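FOR IMMEDIATE RELEASE
January 2019

Wureo Games Announces Cinico, a Board Game Without a Board

JOLLTHORPE. Wureo Games will release Cinico in March. It is a game for two to five players consisting of one green die, one large sheet of paper and a plain brown box. The company describes it as its most ambitious title to date, and would like it noted that the previous title was a deck of cards. 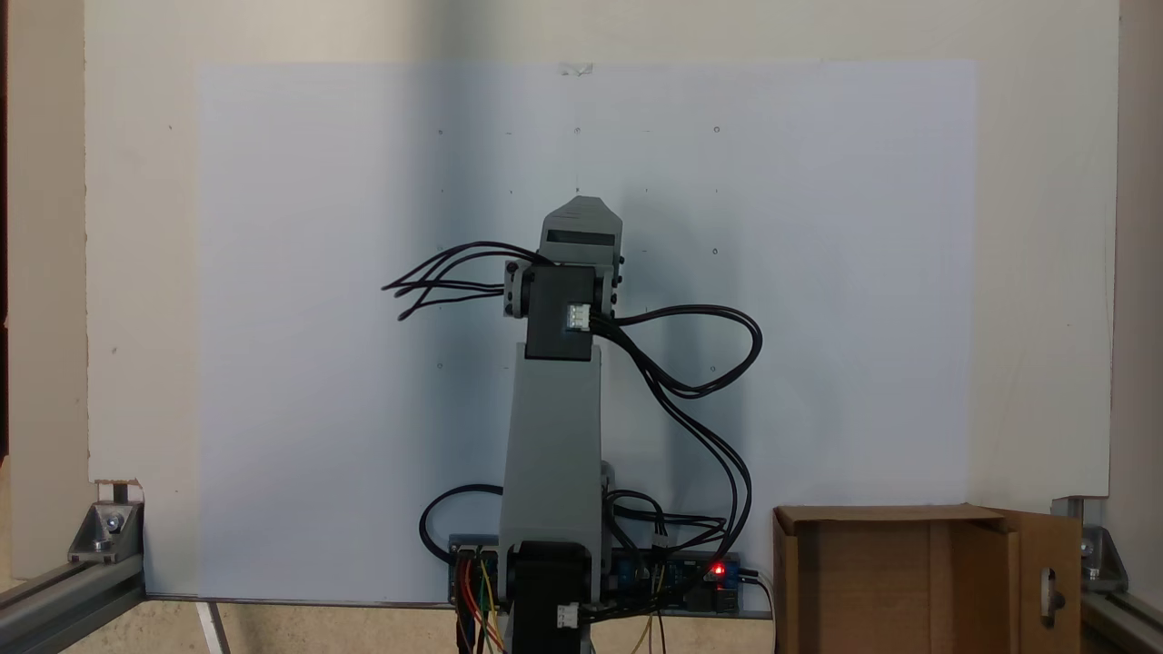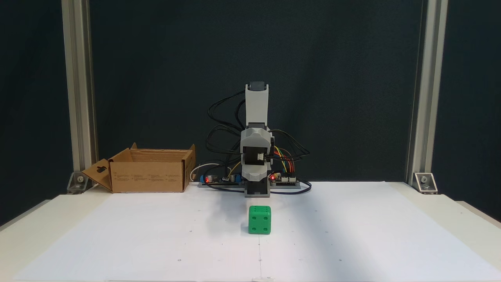
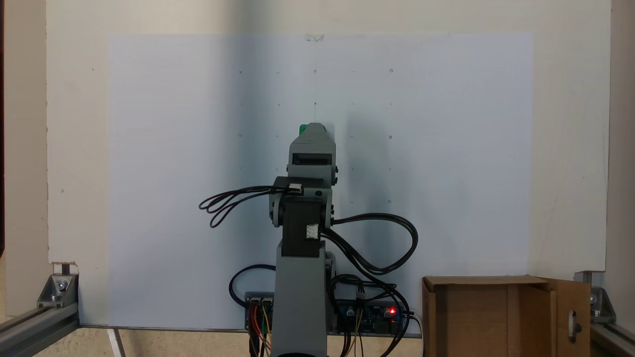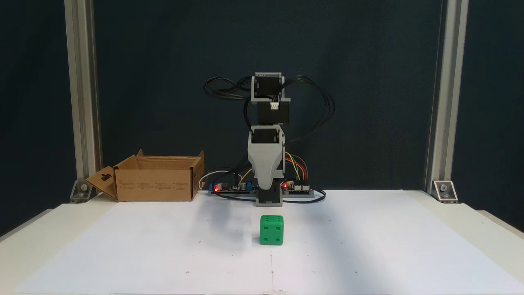
Cinico: the green die and the open box in the second and fourth pictures; the paper, held with clear tape, in the first and third.

The sheet carries six small dark dots. Players take turns rolling the die and joining dots in pencil, and any player who closes a shape may erase one line belonging to somebody else. A round takes 20 minutes among friends and a good deal longer among relatives. The rules fit on one side of a card. An earlier version ran to both sides and was cut back after players in Jollthorpe reported that they had stopped reading at the fold.

Cinico can be played flat on a table or with the sheet taped to a board, an arrangement suggested by a family who needed the table for dinner. Clear tape is not included. Neither is a pencil, a decision that took up two meetings and may be revisited.

The die is bright green with recessed pips and rounded edges. Wureo considered ivory, black and a speckled gray before choosing the one color that could be found again after going under a sofa. Replacement dice will be sold separately all the same.

The box is brown cardboard with printing on the front and a rounded cutout in one flap. Its top flaps open wide, and between games the box can be left that way for people to drop pencils into. Retailers who asked for a shinier one have been heard, and have been sent the brown one.

"We set out to make a game with very little in it," the company said in a statement. "We then spent two years on it, mostly on the dots."

Cinico was tried out in 300 homes over the past year. The version going on sale is the sixth. In the fourth there were eleven dots and no one finished.

Availability

The first run is 2000 copies, of which 982 have already been ordered by shops. The rest will be sold directly by Wureo and at the Escobar toy store on the main street in Jollthorpe, which will keep an open copy by the register from the day of release. Customers are asked to return the die when they leave.

Extra sheets come in pads of 50. They are the same sheet, 50 times.

About Wureo Games

Wureo Games makes small tabletop games in Jollthorpe. Review copies of Cinico are available to press on request, while they last.

###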